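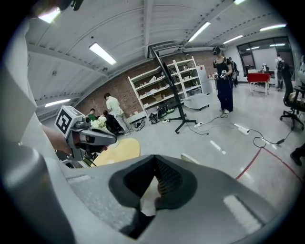
Come and cook with us at Yimyam: call for home cooks, growers and good eaters

Filed under: Food & Growing / Get Involved / Woncombe

We are looking for 40 people in and near Woncombe to spend part of their summer cooking, tasting and arguing kindly about vegetables. The project is called Yimyam, it starts in June, and it is all about the leaves, gourds, beans and roots that people grow on allotments and in back yards here but hardly ever see written down in an English cookery book.

If you grow bitter gourd in a polytunnel, or your neighbour keeps handing you mustard greens over the fence and you have run out of things to do with them, we would love to hear from you. You don't have to be a good cook. You don't have to grow anything at all, in fact - about a third of last year's group had never touched a seed tray, and they were some of the noisiest and most useful people in the room.

How this came about

Yimyam began as a shared notebook at the Holtaven allotments. Charoen Srithong had the plot nearest the gate and people were forever stopping to ask what he was picking. He got tired of repeating himself and started writing recipes in an exercise book, which lived in a biscuit tin by the tap. Other people added theirs. Marama Trevaskis put in four pages on puha and what to do with it if you can only get sow thistle. Someone we never traced wrote out a lovely runner bean chutney with no quantities in it whatsoever.

When the notebook got too fat for the tin we typed it all up, and then we found that about half the recipes didn't work when anyone else tried them. They were fine recipes! They had just been written by people who already knew how to make them. "Cook until ready" is no help if you have never seen the thing ready. So last summer a small group of us tested 58 of them, over and over, in ordinary kitchens with ordinary pans, and rewrote them until a stranger could follow along. This year we want to do the rest, and we want more hands and more mouths.

What you would be doing

There are two ways to join in, and you can do both if you have the time.

Home testers get a recipe every fortnight, with the vegetables delivered or left for collection. You cook it once exactly as written, even if you are itching to change it, and fill in a short form. Then you cook it again however you like and tell us what you did. We want to know where you got lost, what you had to look up, how long it took you from first chop to sitting down, and whether the people you fed it to asked for more. Photos are welcome but not needed. A bad result is every bit as good for us as a nice one, so please don't quietly fix a recipe and send it back marked "lovely". We had a lot of that in the early weeks and it set the squash chapter back by a month.

Table tasters come to six sessions across the summer. At each one we eat several versions of the same dish side by side and talk about them. It might be the same soup with three different souring agents, or one batch of greens blanched for different lengths of time. You'll score them on paper first, before anyone speaks, and then we all talk at once. Sessions last two hours and start at 6.30 in the evening.

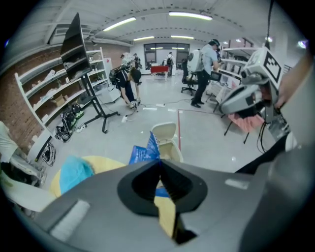 Kaede Ebihara runs the tasting sessions and is very good at getting the quieter people heard. She will also teach you how to taste six bowls of the same thing without going numb by the fourth, using plain rice, water and a bit of patience. It's a handy thing to know. I now do it at home with jars of mustard, to the annoyance of my family.

What is on the list this year

We are still adding to it, but so far we have:

Bitter gourd, in a stir-fry with egg and in a pickle
Garland chrysanthemum leaves, raw and in a hotpot
Oca, roasted, and also in a salad that divided everybody last year
Callaloo, from two different families who do not agree
Rhubarb in savoury dishes, sent in by Þröstur Bergmann, including a lamb stew I think about quite often
Yardlong beans, if the polytunnel behaves
Pumpkin shoots and flowers
Kale stalks, on their own, with no leaves to hide behind

There are meat and fish recipes in the list but you can ask for vegetarian or vegan ones only, and we will stick to that. Roughly half of the recipes are already one or the other.

Who we are hoping for

Anyone over 18 who lives close enough to get to Woncombe, or to meet one of our drivers on the Holtaven side. We'd particularly like to hear from:

People who cook for one. Almost everything in the notebook feeds a crowd, and we don't know yet what happens when you cut it down.

People who cook with very little kit - one ring, no oven, a blunt knife. If a recipe only works with a food processor we need to say so.

People who don't much like cooking. You spot the muddled steps before anyone else does.

People who grew up with these vegetables and have opinions about them. Bring your mother's version. Bring your mother, if she'd like to come.

You will need to be able to read recipes in English, or cook alongside someone who can. Several of the original recipes were in Thai, and Nattawut Kongkaew has been working through them with his aunt on the phone, so if you read Thai and would like to check our versions against the originals please put that on the form. The word for "a pinch" has caused some trouble.

Allergies and diets

Please tell us about any allergy, however mild. We can work round most things for home testers by choosing your recipes carefully. The tasting sessions are harder, as peanuts, sesame, fish sauce and shellfish all turn up in the same room, so if you have a serious allergy to any of those we would ask you to join as a home tester only. We also ask tasters not to come with a heavy cold. You won't taste much and the rest of us will catch it.

Time

A home tester should expect to give us one evening a week, some weeks less. A table taster gives six evenings in all. If you go away for a fortnight in the middle, that's fine, just say. What we can't easily manage is people dropping out after the vegetables have been picked, so do be realistic about your summer before you sign up.

What you get

All the ingredients, including the dry ones you might not have in the cupboard. You keep what's left over. Travel costs on the bus or a mileage payment if you drive. A printed copy of the finished book, with your name in it if you'd like your name in it. And a share in the seed swap in autumn, where you can take home seed of anything you cooked and liked.

We can't pay a fee to testers, and I want to be clear about that at the start. The money we have is £2,121, most of it from last year's plant sale, and it goes on ingredients, fuel, room hire and printing. If caring for someone would stop you coming to the sessions, do get in touch before you rule yourself out, as there is a little put by to help with that.

One paid job, too

We are also looking for a recipe editor for the last stretch, when all the forms are in. This is short freelance work, done from home at hours that suit you. You would be taking the testers' notes and turning them into clear, friendly recipes in one house style, with sensible measures and steps in the right order. You should have edited instructions of some sort before. It needn't be food: knitting patterns, bike repair, school science sheets would all be a fine background. You'll need to be comfortable going back to a contributor and telling them, nicely, that their grandmother's method has a step missing. Please send a short letter and one page of something you have edited, with a note on what you changed. We'll talk about the fee and the dates with everyone we shortlist, before anyone does any unpaid trial work (there won't be any).

How to apply

Testers and tasters: pick up a form from the seed rack at the Rener stores in Woncombe, or from the tin by the tap at the Holtaven plots. It's one side of paper. We ask what you cook in a normal week, what you can't or won't eat, what your kitchen has in it, and which vegetable you would happily never see again. Answer that last one truthfully, as we may send it to you once, just to see if we can change your mind. You can give the form back at either place or hand it to any of us.

If forms are a nuisance for you, ask Marama for a chat. She is at the Holtaven plots most mornings until eleven and will happily fill it in for you while she waters.

We'll reply to everybody. If more than 40 people apply we will choose for a good spread of kitchens and tastes, and keep the others on a list for the winter roots, which we're planning to do as a smaller round of their own. First-round recipes will go out in June with the first pickings of garland chrysanthemum. Couples and housemates are welcome to share a place and a form, but please score separately. It makes for much better arguments.

Do come. The food is good, even when it goes wrong, and there is nearly always something to carry home.

Marama, Kaede, Nattawut, Charoen and Þröstur
for Yimyam

6 comments | 58 shares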